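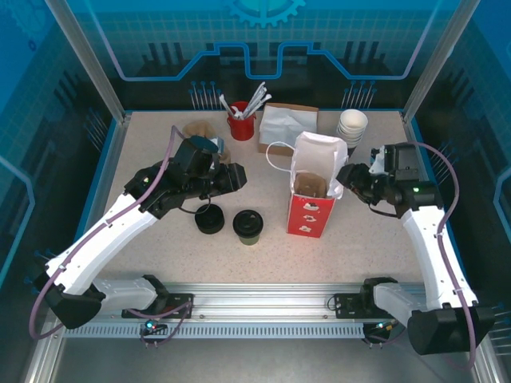
Karkow County Court to Move Criminal Hearings During Courthouse Repairs

KARKOW - The Karkow County Court will move most of its criminal hearings out of the main courthouse on Ocampo Street beginning in August while crews replace the building's heating and electrical systems. Arraignments, bond hearings and pretrial conferences will be held at the Punis Annex until the work is finished.

Felony jury trials will stay in the main courthouse, where Courtrooms 1 and 2 will remain open on the ground floor. The second and third floors will be closed to the public.

The court has mailed notices to defendants and attorneys in 577 pending cases that have a hearing set during the first part of the move. The notice gives the new location and the courtroom letter. Hearing dates have not changed. In 73 of those cases the start time has changed, and the new time is printed in bold near the top of the notice.

Anyone who is out on bond and has not received a notice should call the clerk's office or check the court calendar online before the hearing date. A person who goes to the wrong building should report to the clerk's window there right away. Clerks in both buildings will be able to look up the case and let the courtroom know that the person is on the way. Judges may still issue a warrant for a person who does not appear.

The annex has four courtrooms, marked A through D. Doors open at 7:30 a.m. and the first docket is called at 8:45 a.m. All visitors must pass through security at the north entrance. Pocketknives, pepper spray and tools are not allowed inside and cannot be held at the security desk. Phones may be brought in but must be turned off in the courtrooms.

Parking at the annex is limited to 66 public spaces. Visitors can also use the county lot on Ocampo Street, which has room for some 400 vehicles, and take the free shuttle. The shuttle will run every 15 minutes from 7:15 a.m. until the last hearing ends. It has a wheelchair lift.

People reporting for jury duty should continue to go to the main courthouse. The jury assembly room has moved from the second floor to the former records room on the ground floor, to the left of the main entrance. Jurors should follow the instructions on their summons and call the juror line after 5 p.m. the evening before they are due to report.

Defendants held in the county jail will appear at the annex by video for first appearances and routine status hearings. They will be brought to court in person for pleas, sentencings and any hearing where witnesses will testify. Defense attorneys can meet with clients by video in two private rooms next to Courtroom C. The rooms can be reserved through the clerk's office up to one day ahead.

Filing rules stay the same. Attorneys must continue to file electronically. People who represent themselves may file paper documents at the clerk's window in either building until 4:30 p.m. Fines and court costs can be paid at both windows, online or by mail. Requests for certified copies of older criminal records may take longer than usual while files from the third floor are in storage.

Skidis Building Services holds the contract for the repair work. The court will post a date for the return of hearings to the main courthouse once the electrical work on the upper floors has passed inspection.

Requests for an interpreter or a disability accommodation should be made to the clerk's office as early as possible and should list the case number and hearing location. Requests that have already been approved will carry over to the annex and do not need to be filed again.

Media requests for camera access must be submitted in writing to the court administrator's office at least two business days before a hearing. Approvals granted for the main courthouse do not apply at the annex.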